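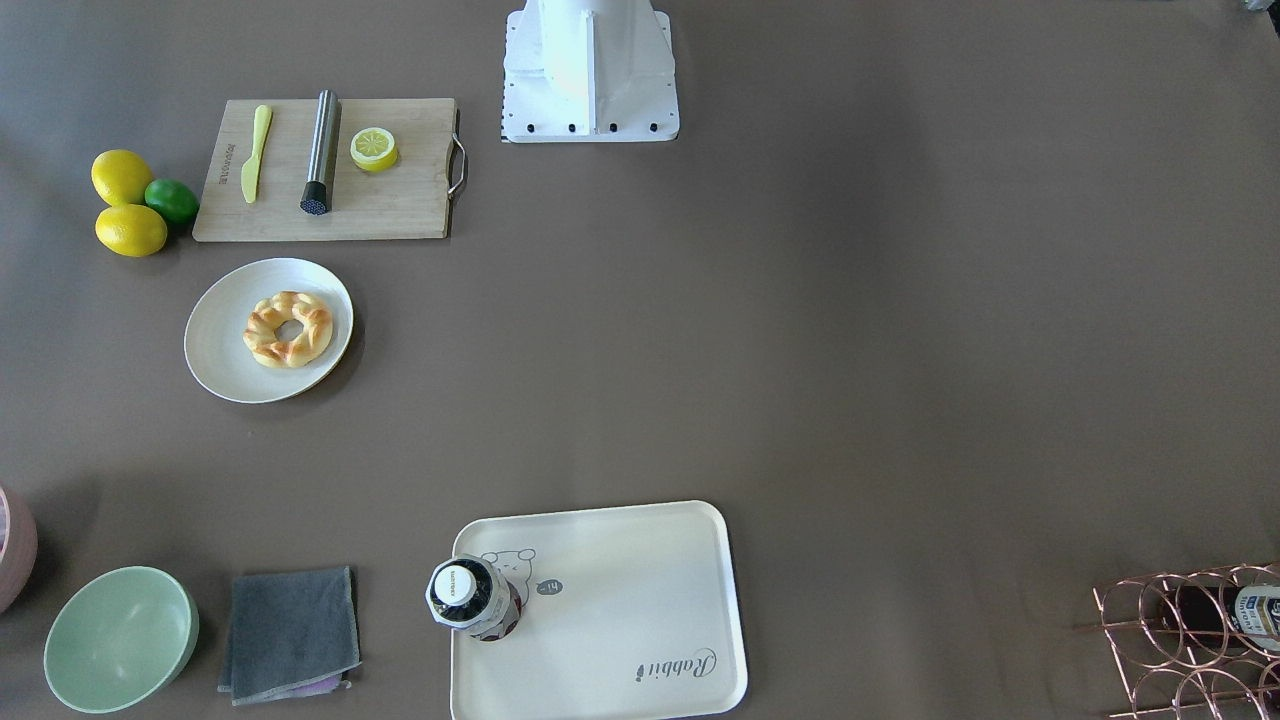 Cutting board with the metal handle, upper left.

Opened bottles: how long do you keep yours?

jmelnyk
Posted December 15, 2025
Hello all. I live alone since June and I drink one glass with supper, so a bottle of red stays open for many days. My mother kept everything on the counter with the cork pushed back. My neighbor in Madton tells me this is a crime and that red must go in the refrigerator also. Who is right? I do not buy expensive wine, usually up to 16 dollars.
Josée

cellar_yuto
Your neighbor. Cold makes the wine change more slowly, and this is true for red too. Take it out before you start to cook and it will be pleasant when you eat. I keep mine three or four days like this.

Fraser_M
I don't agree. Cheap red straight from the fridge tastes like pencils to me, and I always forget to take it out. Two days on the counter, then it goes in the stew. I have done it for years and I am still alive.

cellar_yuto
To be alive is not the question, Mackenzie. The question is the taste. Try the same wine both ways on day three, with the glasses marked underneath.

lucie.gagnon
One thing which is missing here: does an open bottle lie down or stand up? My husband puts it back in the rack on its side and I say it must stand.

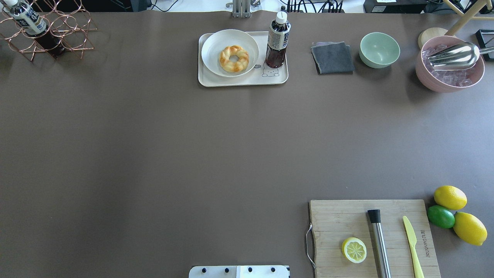
Copper wire rack, bottle with a white screw cap.

Re: Lying down or standing

cellar_yuto
Standing. When it lies down, more of the wine touches the air inside the bottle. Lying down is for closed bottles with a cork, so that the cork does not dry. For a screw cap it makes no difference before opening, you can store it as you like.

Fraser_M
Here I agree with him. Also an opened cork can leak. I lost a tablecloth in this way.

lucie.gagnon
Thank you, I will show this to my husband. He will say that the rack is prettier when it is full.

AA_MacPherson
Has somebody tried to pour the half bottle into a smaller one? I save the small bottles, wash them with very hot water and fill them to the top on the first evening. I get a week from it, sometimes more.

cellar_yuto
Yes, it is the best method if you do it immediately. On the second day it is too late to help much.

jmelnyk
I have some small bottles from grape juice. I will try with the next red, and I will keep it cold. My mother does not need to know.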